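Bastico Paper Drive Moves to Fulidden Hall, Drop-off Hours Cut

August 25, 2019
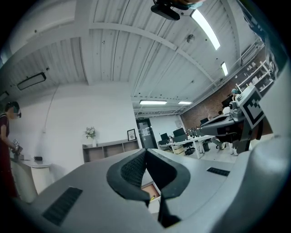
The fall paper and cardboard drive in Bastico is moving this year. New spot is Fulidden Hall, side entrance off Neagu Street - not the school lot, which is getting repaved and wont be open until March. Drop-off starts at 9 in the morning and stops at noon, two hours shorter than last year. Flatten everything first. Brown cardboard goes in one pile, newspaper and office paper in another, and please check for stray stuff left on top, a small yellow pen or anything else plastic, before it goes in the truck. Pizza boxes, no. Wax cartons, no.

Last fall's drive had 212 households signed up, up from 89 the year before. Organizers are hoping for the same again but the hall only has room for about 200 cars over the morning, so come early or share a ride. Hauling is by Trakar again, same rate as last time.

Money goes to the library roof fund. Sign-up sheets are at the libary desk and the post office. No sign-up needed for small loads, just pull in and follow the cones. If it rains the drive is still on - keep your stacks covered till you get there.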